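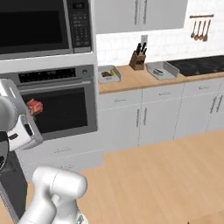

Jondville households will be able to put food scraps out for pickup starting in March, after the town council approved a curbside collection program.

The service will begin with 800 homes on the east side of town, between the rail line and Upadhyay Road. Each home will get a small pail for indoors and a larger bin with a locking lid for the curb. Pickup will be once a week, on the same morning as regular trash.

The scraps will be trucked to a composting site in Kurkport, 27 miles away, which already handles yard waste for the county. Finished compost will come back to Jondville each spring for use in parks and school gardens.

Public works director Samina Gilani told the council that food makes up a large part of what the town now pays to bury. "We pay by the ton, and food is heavy," she said.

The monthly charge will be $4 per household, added to the water bill. Residents who already compost at home can opt out by calling the public works office before the bins are delivered.

Council member Kiran Lodhi voted against the plan. He said he supported composting but wanted the fee waived for the first year. Aarti Semwal asked that apartment buildings be included sooner, and staff will report back on that in three months.

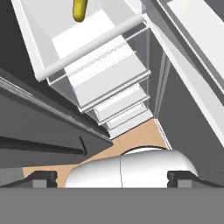
What goes in the bin

Fruit and vegetable scraps, bread, rice, pasta, eggshells, coffee grounds and paper filters are all accepted. Meat and small bones are allowed too. Plastic bags, produce stickers, cooking oil and pet waste are not.

Bins should be at the curb by 6:30 a.m. Replacement pails can be picked up at the public works office on Lorkia Street.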